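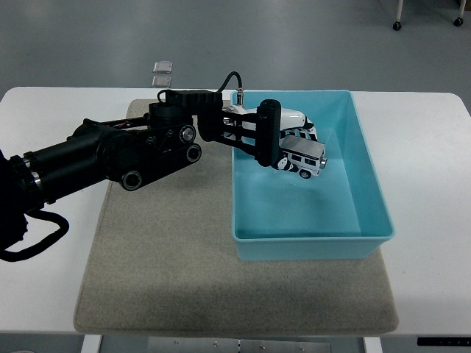 Noman Virk
Communications Officer, Findwood Public Library

The Findwood Public Library will reopen its toy lending collection in January, following a complete sorting of the vehicles, building sets, puzzles and play figures held at the Trirkham Branch. The collection will move from the closed storage area behind the circulation desk to the Godoy Room on the ground floor, where families will be able to browse it directly.

Toy lending at Trirkham has been available by request for several years. Under the previous arrangement, a family chose an item from a printed list and a staff member brought it out. The list was updated irregularly, and items returned at busy times were often placed on whichever shelf had space. A review of the branch's services noted that borrowers could wait a considerable time for a toy listed as available, and that a number of popular items had not been borrowed for long periods after being shelved in the wrong section.

The new arrangement places nearly 1,000 items in open plastic bins. Toy vehicles form the largest single group, with 347 cars, trucks, buses and trains now recorded in the catalog. They have been sorted by type and size. Small passenger cars and off-road models are kept apart from construction vehicles and from train sets, which have their own shelving near the window.

Sorting is done at a white table with rounded corners, on a beige-gray felt mat. The mat keeps wheels from rolling and protects painted surfaces. Among the vehicles assigned to the light blue bins is a white toy SUV with a cow-like pattern of black spots, a silver-gray roof and a spare wheel mounted on the back. Models of this kind were previously listed only as "car, small," a heading that gave borrowers little help in finding a particular toy again. Catalog entries will now include the main color and at least one distinguishing feature.

Each item is checked before it is assigned to a bin. Staff look at the wheels and axles, any doors or hatches that open, battery covers, and parts that could come off in the hands of a young child. Toys that pass are cleaned and given a small numbered label on the underside. Toys that need repair are set aside in a separate bin and entered in the catalog as unavailable until the work is finished. Items that cannot be repaired are withdrawn, although usable parts from building sets are kept as replacements.

The Godoy Room provides 400 square feet of floor space and was formerly used for the storage of periodicals. Low shelving supplied by Oveck has been installed along two walls, with the lowest shelf left for larger items such as parking garages and doll houses. The bins are placed at a height that allows most children to see into them while standing. Two lengths of the upper shelving have been reserved for puzzles and board games, which will be issued in zippered bags with a list of contents.

Borrowers will notice the following changes when the service resumes.

A family card will permit the loan of three toys at a time, for a period of three weeks. Toys may be renewed once, in person or by telephone, unless another family has placed a hold on the item. A set of several pieces, such as a train and its track, counts as one toy.

Returned toys should be brought to the desk in the Godoy Room and should not be placed in the outdoor book drop. The drop was built for books and flat items, and several vehicles have been damaged there. Families who cannot come to the branch during open hours are asked to call so that a return time can be arranged.

Toys returned to the desk will not go directly back to the bins. They will be checked and wiped down at the sorting table first, and will normally be available to borrow again by the following morning. Parents who find a loose or missing part at home are asked to report it on return. There is no charge for ordinary wear.

The library is not accepting donated toys at present. The current sorting identified 78 duplicates, most of them small vehicles in good condition, and these will be transferred to the children's area of the main library for use on the premises. They will not be available for loan. A decision on donations will be announced after the collection has been open for one season, when the library will have a clearer record of which types are most often requested.

Overdue notices for toys borrowed before the closure have been suspended. Families who still have toys at home may keep them until the reopening and return them at that time. Items borrowed under the old list do not carry the new labels, and staff at the desk will match them to the catalog when they are handed in. Original boxes are not required.

Open hours for the Godoy Room will be the same as those of the Trirkham Branch, except that the room will close 30 minutes earlier in the evening to allow the day's returns to be put in order. Children under eight must be accompanied by an adult. Strollers may be left in the entrance hall.

The updated catalog will be available on the library's website before the reopening, and a printed copy will be kept at the desk. Holds may be placed from the first day of service. Questions about the collection, including requests for large-print copies of the borrowing rules, may be directed to the Trirkham Branch desk.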